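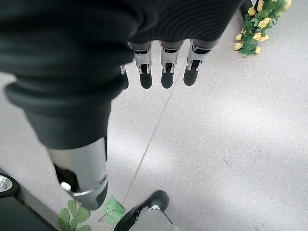 Page last changed: 16/02/2025

Testing a machine on produce sorting

Start with the floor. Pick up stray leaves before each run.

Put mixed produce in a slatted wood crate, with a second crate at the far end of the cart.
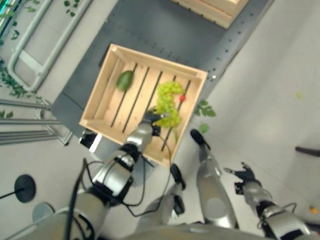
Black hand at the lower-left side of the grapes.

Score firm fruit and grapes separately. In January we logged 80 tries over 2 days, and grapes were the slow part. A person is still quicker at this chore.
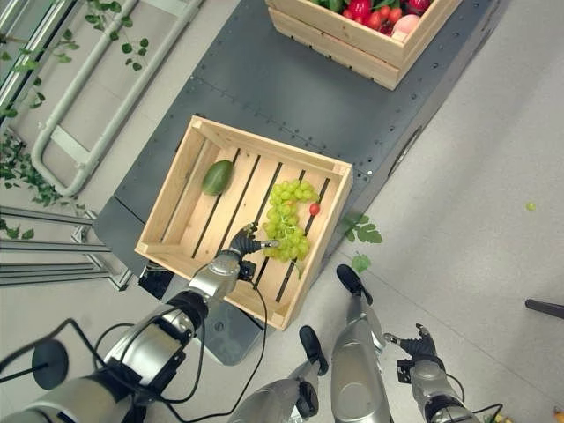 Fingertips just left of the bunch, peppers and tomatoes in the far crate.

Comments
Tranditz: Would it manage plums?
Stosteck: Grapes beat ours too.

© Sisodia | Contact | Back to top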